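Category: Opinion / Work & Technology
Last updated: 10 July 2020

The robots got the easy half

Every few months another warehouse owner tells the local paper that the machines have taken over the boring work and left people free for the interesting part. I have worked in the Plaltcombe stockroom for long enough to ask what the interesting part is supposed to be.

Our building got its carts from Tokarz two years ago. They carry full cartons from the dock to the shelves and they do it well. I will give them that. My back is better than it was. A sealed carton with a clean label is a thing a machine understands, and the Tollitham site, which handles almost nothing else, runs most of its floor that way now.

What the carts can't deal with comes to us. Split boxes, returns, knotted bags, soft goods, anything with a label that is creased or written by hand. That used to be a small piece of the day, mixed in with walking and lifting and a bit of talk at the dock doors. Now it is the day. You sit or squat in one spot with a bag between your knees and you open, check, and sort until the next one.
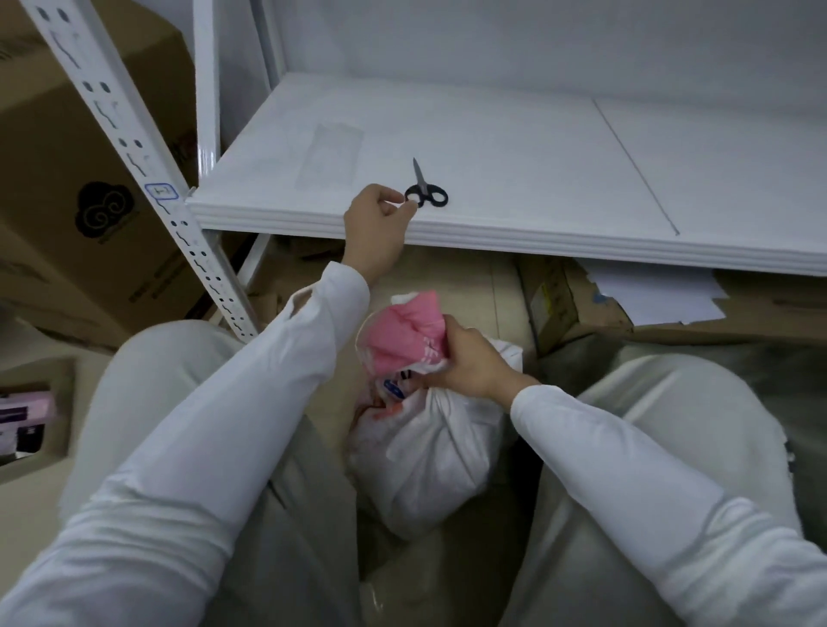

The target went from 100 pieces a shift to 200. The reasoning was that we no longer walk anywhere, so we must have twice the time. I'd like to see the person who worked that out untie a tight knot in thin plastic forty times before lunch. The walking was rest. It didn't look like rest on a chart, so it got cut.

Then there is Jasanlow, the software that hands out the work. It knows how long each bag took me. It does not know what was in it, or that a torn return with three loose parts is a different job from a folded shirt. When I asked my manager about this he said the system would learn. It has had since last August.

I don't want the carts taken away. But the savings went somewhere, and I haven't seen them in my pay or in a decent chair. If a company is going to keep people for the fiddly work that no machine can do, it could start by paying for it as skilled work. At Plaltcombe it is still listed as "general handling," same grade as before the carts came.

14 comments
Share this article: 37 shares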